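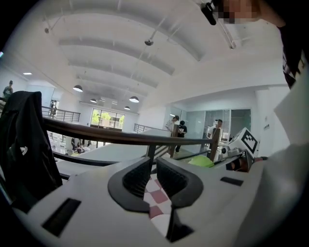
# Tudwood handheld gripper recordings, August batch: known fault

Maintainer: Pendo Lyimo

Read this before training on the August batch. Of the 3000 episodes collected, 874 have a bad gripper width signal. They are still in the download, listed in `width_fault.txt`.

## What went wrong

The width reading on one gripper froze partway through an episode and stayed at its last value until the unit was restarted. The video is fine. The pose track is fine. Only the `width` column is wrong, so a policy trained on it learns to close late or stay open over the object.

We missed it because the upload check only looked for empty values, and a frozen reading is not empty. It came up on a Thursday, when a Harkosside arm running a test policy pushed an open gripper into a table at almost full speed. The arm stopped on its force limit. One finger mount cracked and no one was hurt.

The cause was a connector working loose inside the handle. It has been replaced with a locking one.

## What to do

- Drop every episode in `width_fault.txt`, or mask `width` and use the video only.
- Do not interpolate across the frozen part.
- Run `check_width.py` on your own recordings. It flags any reading that is unchanged for 80 samples while the fingers move in the video.
- Keep the force limit on for first runs of any policy trained on this batch.

## Still open

The first 1000 episodes were checked by hand. The rest were checked by script only. Send missed cases to Pendo with the episode number.

12 shares | 3 comments

Related
Skallevero mount drawings
Gachanja calibration notes
Tudwood upload checks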